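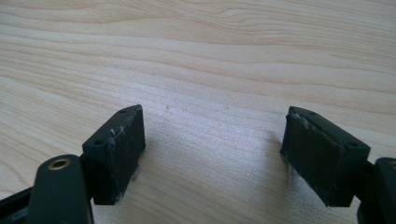 Photo: Zofia Gajewski

I've finally finished the big Pendivton jigsaw of old Drurkton harbour, and I'm still grinning! It was my first proper go at a puzzle since I was nine or so, and I'd forgotten how completely an evening can vanish into a patch of sky. I'd sit down after tea meaning to find one bit of rigging, and then it was gone eleven and my toast was stone cold.

Henryk lent it to me in March with a stern warning about the gulls. He was right about the gulls. There are 438 pieces, and I'd swear half of them are white with a smudge of grey (the other half are rope). I sorted by colour first, gave up, sorted by shape, and that's when it all started to move. 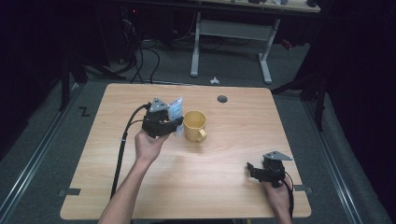 The edge took me roughly 60 minutes, which I was very pleased with until Wiesława told me she does hers last. Last! I tried it her way on a little Wemard one with a steam train on it, and I loved it, though it does feel like icing a cake before you've baked it.

Next up is a botanical one, all ferns, which Kobina says is horrible. I can't wait. If anyone has a good way of telling one green from another by lamplight, please leave it in the comments.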